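Der Boden ist das Schwierigste

Kaffee gibt es bei Flolia erst nach der Frühschicht, und so sitzen wir gegen zehn Uhr in der kleinen Teeküche und reden über Socken, Schrauben und Kartons. Die Entwicklerin, die hier seit März das Projekt Gatovari leitet, lacht gern und holt weit aus. «Alle fragen mich, wann der Roboter endlich aufräumt», sagt sie. «Und ich frage zurück: Was liegt denn bei Ihnen so herum?» Auf hellen Fliesen etwas Flaches zu greifen, das sei für uns Menschen eine Kleinigkeit, für zwei starre Finger aber eine richtige Aufgabe.

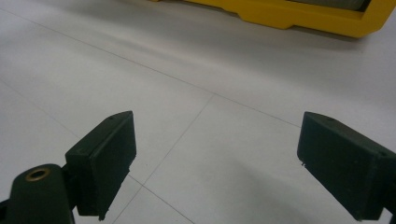 Im Lager von Laxdal sieht man das nüchterner, dort heißt es, eine Maschine dürfe ruhig langsam sein, wenn sie dafür nachts arbeite und man morgens nicht hinterherräumen müsse.

Damit kann die Entwicklerin gut leben. Von 120 Versuchen seien zuletzt 13 misslungen, erzählt sie, fast alle bei dünnen Sachen. «Zu Hause würde mich das wahnsinnig machen, in der Werkstatt ist es schon brauchbar.» Und die Wäsche? «Ach, die Wäsche», seufzt sie und schenkt noch einmal nach. «Die lege ich vorläufig selbst zusammen.»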